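How do you get the last line of paper bits into a dustpan?

Asked by soraro_783, April 15, 2026

I do paper crafts on a white board laid over my table, so every evening ends with a heap of torn scraps. I sweep them at the dustpan and most go in. The rest form a thin line along the lip. I pull the pan back an inch, sweep again, and get a thinner line. I have followed that line clear across the board. The brush and pan are a matching set from Zollden and I refuse to believe the problem is me.

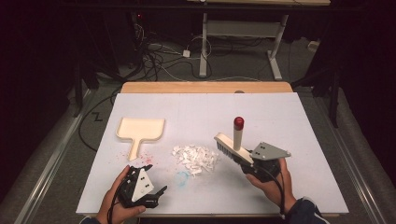 Scraps, brush and pan on the board.

Also, if anyone knows how to get pink and red specks off a white surface, I'm listening. Soap has had its chance.

2 replies

ashbycrafts
Short strokes. Everyone sweeps paper like they're clearing a driveway, and the air you push does half the scattering. Pile it up first, then tilt the pan so the lip is pressed flat to the board, and flick with the tips of the bristles. For the final line, turn the pan ninety degrees and sweep along the line instead of across it. Whatever survives gets a damp paper towel, and I won't tell.

For the specks, try rubbing alcohol on a cotton ball, but test a corner first. It took marker off my board and also took the shine off my board.

raltia1122
just use a vacuum

soraro_783
The vacuum ate a finished paper crane in January and we aren't speaking. Turning the pan sideways got all but two bits. I'm calling them decoration.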